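Knit runners gone stiff and smelly, can they go in the wash?

Posted by Joelle Sayegh

Hi all, hoping someone here has sorted this out before me. I walk to work most days and I've been living in knit runners for the past couple of years. They're light, they don't rub my bunion, and I can get in and out of them without sitting down. The trouble is they get grubby so fast! I've been wiping mine over with a damp cloth and a bit of dish soap, and all that seems to do is push the dirt around and leave a tide mark across the toe.

The other problem is the smell. I won't go into detail, but my sister stayed over in August and asked if something had died near the front door. I've tried bicarb overnight (crunchy socks the next day, do not recommend without a good shake out) and those little charcoal bags, which did nothing I could notice.
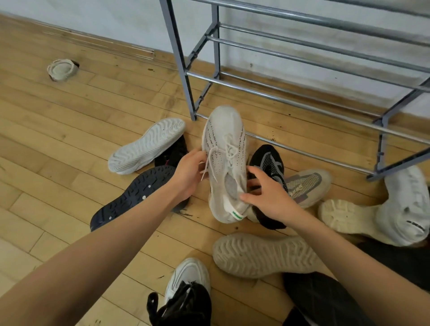 What I'd really like to know is whether the washing machine is going to wreck them. My machine is a front loader, goes up to 9 kilos, and the gentle cycle spins at 800, or I can drop it to 400. The bloke at Purnow Shoes told me never to machine wash anything with a glued sole. My neighbour Peter chucks his in with the towels and reckons they come out like new, but Peter also washes his car with laundry powder, so I'm taking that with a grain of salt.

Also, laces in or out? And how do you dry them so they don't go yellow? My last white pair went a horrible tea colour around the edges and I ended up using them for gardening.

Thanks in advance, sorry for the essay.

Mervyn Lightfoot

G'day Joelle. I've been washing knit shoes in the machine for years, mine and the grandkids', and I've only ever lost one pair, and that was my own silly fault for using the hot cycle. The glue in the soles doesn't mind a cold wash much in my experience. It's heat it can't stand. So cold water, gentle cycle, and use your 400 spin, not the 800.

Check the label or the maker's website first though. If there's any leather or suede on them, even a little strip at the heel, do them by hand.

What I do, more or less in this order:

1. Knock the soles together outside and get rid of the dry dirt. An old toothbrush does the grooves. If you skip this bit you end up with grit in the door seal and you'll be picking it out with a cotton bud.

2. Laces out. They come up much cleaner on their own, and they can't wrap themselves around anything. I soak mine in a jar with a spoon of oxygen bleach powder and warm water and give the jar a shake whenever I walk past. Insoles out too if they lift. Those get washed by hand in the laundry tub and they take ages to dry, so start them first.

3. Sort your shoes before you go any further. Tip the whole rack out on the floor and pair them up, and while you're there have a look at the heels and the tread. I always find one pair that isn't worth the water. Keep the pale knits together and leave anything dark or brightly coloured for another day. I had a navy pair bleed onto a light grey pair once and they were never the same. 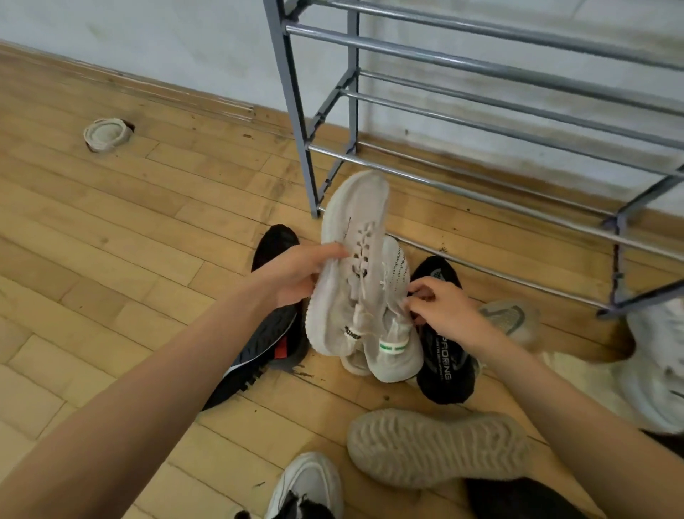

4. Into a mesh bag or an old pillowcase with the top tied in a knot. Put a couple of old towels in as well or the thumping will drive you round the bend. One pair at a time, two at the most.

5. Liquid detergent, and half what you'd use for clothes. Powder can sit in the knit and I'm fairly sure that's what made yours stiff, or else it was the dish soap not rinsing out. No fabric softener. Run an extra rinse if your machine has the button.

6. Stuff them with plain white paper or an old tea towel and change it after an hour or two. Don't use newspaper on light shoes, the ink comes off. Dry them in the shade with a breeze. Strong sun on shoes that still have soap in them is a good way to get that tea colour you're talking about. Never the dryer.

Allow a full day, two in winter. For the smell, the insoles are the culprit nine times out of ten, so if washing doesn't shift it, buy a new pair of insoles.

Jakubowski

just hand wash them. bucket, cold water, soft brush, done. machine killed mine, sole came off at the toe after the third go. glue from the hardware shop didn't hold either

Joelle Sayegh

Thanks both! Mervyn, you're a legend, I'm fairly certain it's the dish soap as well now that I think about it. I'm going to do the oldest pair first in case it all goes pear-shaped, and I've put new insoles on the shopping list. Jakubowski, sorry about your toe! Do you remember what spin speed you had it on?

Contact us | © Jostia Community Help | Back to top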